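Finger pads should be changed on a schedule, by date, and the date should be written on the gripper. I have looked after the two-arm cell at Kekix for long enough to hold this opinion firmly, and I know that most of the people I work with hold the other one, that a pad is good until it starts dropping things.

The case for waiting is easy to state. Pads cost money, changing them takes the cell down, and a pad that looks fine at 145 hours usually is fine. We ran that way through most of a year. What we got was a slow change in grip that was hard to see in the logs. The arm kept closing to the same width, the force reading stayed inside its limits, and the product slid a little more every week. By the time anyone opened a ticket, two people had already changed the closing speed and one had moved the approach height to make up for it. 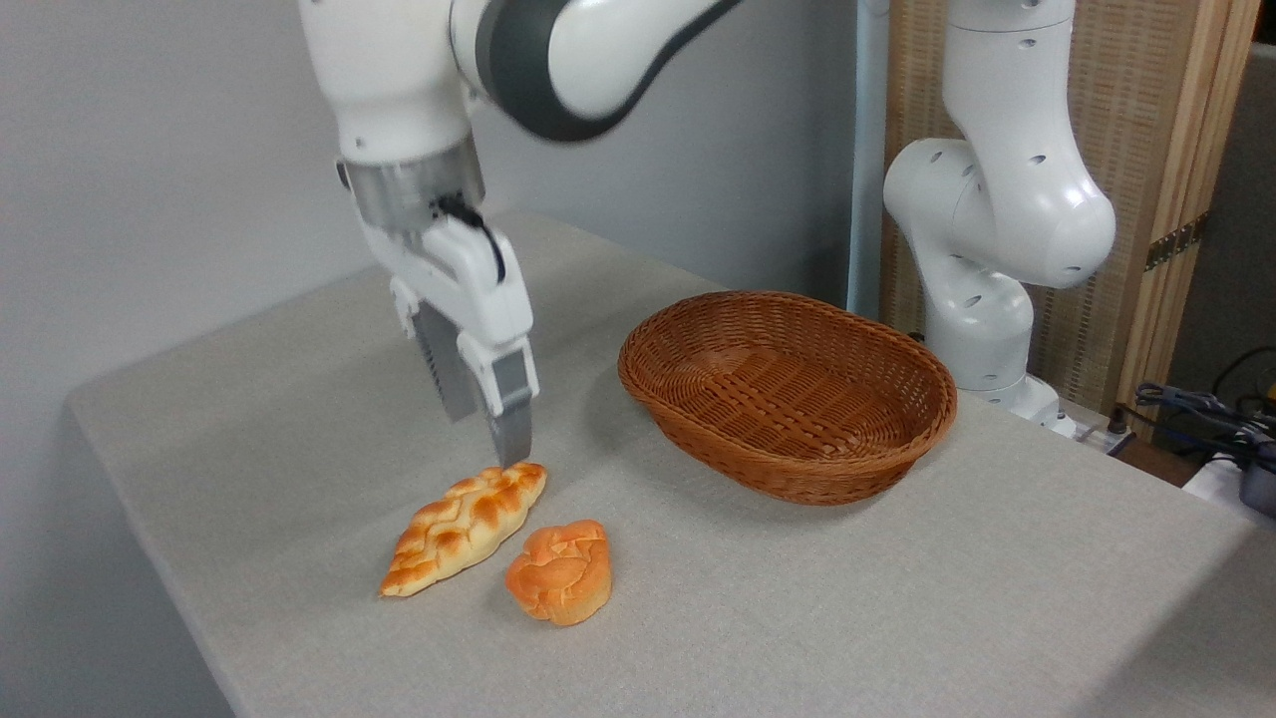
Soft, uneven goods are where this hurts most. A carton has flat sides and forgives a tired pad. With a braided loaf and a knotted bun side by side on the cloth, the fingers have two quite different surfaces to deal with, and only a narrow strip between them to work in. A worn rib that still holds the ridge of a plait may let go of a smooth lobe. If you tune the program around that, you have tuned it around a part that is about to be thrown away.

So my rule is simple. Pads come off at 445 hours, both fingers together, whatever they look like. The old ones go in a bag with the date on it. After the change, the zero is taken again with the fingers fully closed, then the cell runs a set of 69 picks before anyone is allowed to touch a parameter. If the picks are clean, the parameters stay where they were. The whole job takes me less time than the meeting we used to have when the drop rate went up.

The cable gets the same treatment. The lead at the flange loops down beside the gripper body, and a loop that is too short pulls on the connector at the far end of wrist travel. One that is too long catches on things. I check it by hand with the arm at both wrist limits, power off, every time the pads are done. At Brovberg, where I worked before, we did this once at installation and never again, and we replaced a lot of connectors.

I would also like to see people stop cleaning pads with whatever is on the bench. Solvent takes the glaze residue off nicely and hardens the rubber while it does so. Warm water and a soft brush are enough. Dry them fully before they go back on.

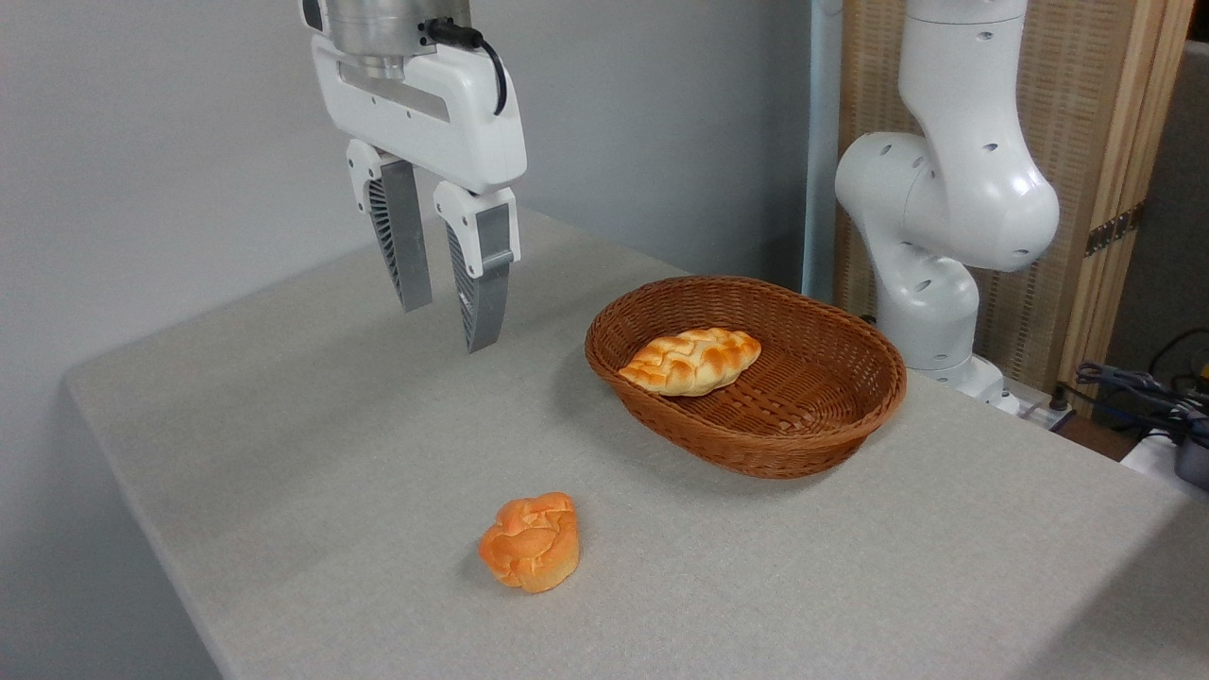 Upadhyay disagrees with most of this and has told me that a fixed interval throws away good pads, that a slip check at the start of each shift would catch the bad ones, and that I am really arguing for discipline and using rubber as the excuse. There is something in the last part. The slip check is a good idea too, and we have added one. In the first month it flagged a left pad at 113 hours that had been fitted crooked, which my schedule would have left in place for a long time.

I still want the interval. A check tells you about the pad on the day you run it, and on a busy shift it is the first thing to be skipped. A date on the gripper gets read by whoever walks past. At the Cidton site they have now put the hours on the cell display next to the cycle count, and the operators there order pads before they need them. I have asked for the same display here, and until it comes I will keep using a paint marker.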